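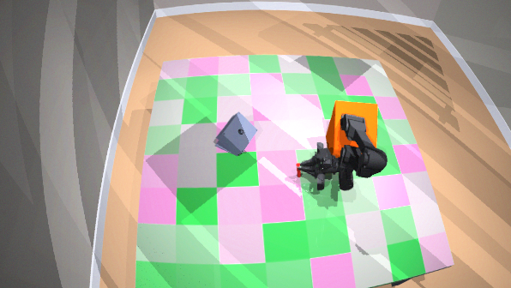 Imogen Bramwell

About Catterall

Catterall is a small company that records people teaching robots. Someone sits at a desk with a hand controller, a robot arm follows what the hand does, and we keep a record of every joint and every picture along the way. Other companies use those records to train their own arms.

Mervyn Dobson and I started in October with one arm and a borrowed room. There are four of us now. Most of our work is done in simulation, where a table can be reset with one key and the lighting changed between runs. The task we have spent the most time on uses an arm on an orange base, a small red stick and a blue-gray box, on a checkered mat. The operator brings the gripper to the stick by remote control. It sounds easy until you try it with a lag in the line.

As of 8/17/18 the Nultar set, our largest, holds 2,237 runs. Each one was driven by a person from start to finish. We keep the slow ones and the ones with a second try in them - clients have asked for those. Runs where the operator gave up are stored in a separate folder and marked.

New operators get around 3 days of practice before we save anything they do. They start with Duna, our training program, which shows the arm from two sides so they learn to judge height as well as distance. 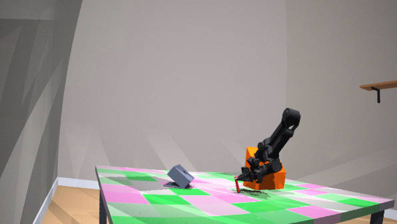

Kirsty Entwistle: I drove for the first two weeks with my shoulder up by my ear. What helped was moving less and stopping before the last inch. After that I could turn the wrist without losing my place.

We now teach it her way, with a pause before the fingers close.

We also teach by hand on real arms, where the operator takes hold of the wrist and guides it through the motion. Dennis Blackburn runs that side. Visits can be arranged through the office, and operators are hired twice a year.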